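Notebook, bench room, Friday, December

Started 8:00, Coralie in by then, Flynn later with the tape.

The window table again

Coralie's claim, for anyone reading this cold: the big white table should live at the window for good, because the light is better there and people will stop leaving junk on it. I agreed to a trial. I did not agree that it would work, and I'd like that written down before the weekly meeting turns it into a decision.

First half of the claim, the light. It's bright, no argument. It is also the wrong kind of bright for half of what we do at a table. White top, big window behind it, daylight straight in your face when you sit on the room side. I tried reading the pencil marks on the Donnelly sheets from that side and gave up and moved around to the end. Flynn says he had no trouble. Flynn was wearing a cap.

Second half, the junk. We cleared the table completely last night and wiped it with the Inby cleaner (the spray, not the paste, the paste leaves a film on white). The plant went back on, because Coralie wants the plant there. The idea is that a plant makes a table look looked after and so people behave. I've heard this theory about every plant we have ever owned.

By mid-morning there were already small dark things sitting near the window beside the plant. I asked both of them. Coralie thought they were Flynn's, Flynn thought they had always been there. They had not always been there, I wiped that spot myself. I left them, so as not to spoil the trial by tidying up after it.
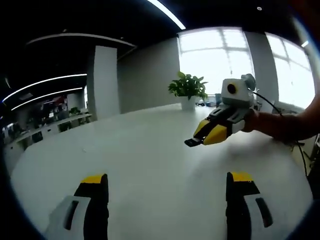 The plant

Green and leafy, fine, I'll give it that. My doubts are about the spot. Far edge of the table, close to the glass, in December. If the night temperature by that window drops the way it did last winter, we'll be sweeping up leaves. Coralie says this kind doesn't mind. She doesn't know what kind it is, and neither do I, and the label went missing two moves ago.

Watering rule until we know better: check the soil with a finger, water only if dry, and take the pot to the sink to do it. No saucers of water on the white top. We had a ring on the old table that never came out, and the Bultar polish that was supposed to lift it took the shine off everything around it and left the ring.

Where the table ends up

Flynn measured the walking space twice and got two answers, so I don't trust either. Third time we did it together with the tape held flat: 3 feet clear on the pillar side with the chairs pushed in. With somebody sitting there it's a squeeze. The white pillar isn't going anywhere, so if the space is too tight the table has to shift toward the second window, and then it catches even more sun in the afternoon.

Other option is blinds. Flynn found a Brutier set that would cover both windows for nearly 2,000 with fitting. That's a lot of money to fix a problem we'd be making for ourselves by moving a table. I'd want to see a sample of the fabric before anybody signs anything. The catalog says "soft natural light," and so did the last one, for what turned out to be a bedsheet on a roller.

What we agreed

Table stays put for 3 weeks. Wipe it down at the end of each day, whoever leaves last, initials on the card by the door. Anything left on it overnight gets a note of what it was, so we have something better than opinions at the end. I suggested we keep the same note for the old table as well, for comparison. Coralie called that petty and then agreed it was fair.

Check the glare again after lunch from both long sides, same sheet of paper, no caps.

Later, same day

Glare after lunch: worse from the room side, fine with my back to the window, except that my own shadow falls on the page. Flynn repeated it and now says he sees what I mean. Coralie says we should just sit at the ends. Two people can sit at the ends. There are more of us than that on a normal day.

Dark things by the plant still there at closing. Wrote them on the card as "small, dark, unclaimed." Need to buy more tape, and ask about the blind sample.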